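How to Book a Small Guesthouse Directly (and Get a Better Room for It)

I've been staying in little guesthouses for years now, and I book almost all of them directly with the owners. People ask me how I do it, so I finally wrote the whole thing down. I'll use my last trip as I go — five nights in Mullirham in June, in a place called Calley House, with 12 rooms and a breakfast porch I still think about.

Step 1: Use the big sites for looking

Go ahead and browse the booking sites, I do it too! They're great for seeing what's in a town and which weeks are filling up. Sort by location first and price second. When I find two or three places I like, I write down the name and close the tab before I get tempted by a countdown clock telling me there's one room left.

Step 2: Find the guesthouse's own page

Search the name plus the town. Some of these pages are pretty old and clunky, and that tells you nothing about the beds. What you want is a phone number or an email address. Calley House had a one-page site with a map and a price list, and that was plenty.

Check that the address matches the one on the booking site. If it doesn't, call before you send anybody money.

Step 3: Write a short, friendly email

Keep it to one screen. Mine usually goes like this:

"Hello! I'm hoping to stay five nights in the second half of June, two adults, one bed. We'd love a quiet room and don't mind stairs. Do you have anything open, and what would the total be with breakfast and taxes?"

The bit about stairs is my best trick. Top floor rooms are often the hardest to fill and they quite often have the view. I got a corner room under the roof that wasn't even listed online (58 steps up, and yes, I felt every one of them with a suitcase).

Ask for the total. Nightly rates leave things out — city tax, parking, cleaning, sometimes towels.

Step 4: Sort out the deposit

Most small places want something up front. I paid 300 for the five nights, with the rest due on arrival. Before you pay, get these in writing:

The dates and the room you agreed on
The full price and what's left to pay
The last day you can cancel and get the deposit back
Whether they take cards at the desk

Use a credit card if they'll accept one. If it has to be a bank transfer, I call first and have them read the account number back to me. It takes two minutes.

Step 5: Confirm your arrival time

Small guesthouses don't always have a night desk. Send a note a few days ahead with your arrival time and ask what happens if you're late. Our bus from Ollari was due at 7 p.m. and rolled in well after 10, and the key was waiting in a little lockbox by the side door, all because we'd swapped two emails about it the week before.

Step 6: Ask about the boring extras

Luggage storage, laundry, an early breakfast, a ride from the station. We had a dawn ferry on our last morning and they left us rolls and a thermos on the porch. I also got a tip for dinner at Huang, a noodle place two streets back from the harbor, and we ended up eating there three times!

When I'd skip all this

If you're landing somewhere at midnight for one night before a flight, just book a chain and go to sleep. Same goes for big festivals. Mullirham has only 2,000 people in it, and during regatta week every bed is gone by early spring, so take whatever you can find and be glad of it.

Next up I'm writing about packing for a week with one carry-on, including which shoes I regret. 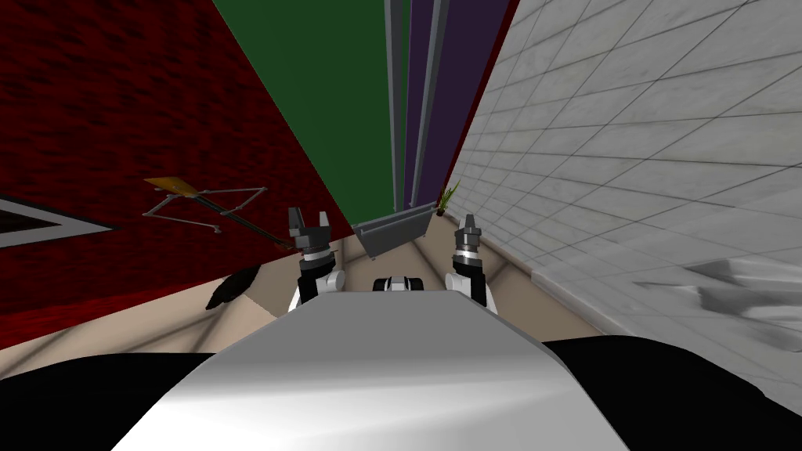 Two grippers and a light grey and white torso, computer rendering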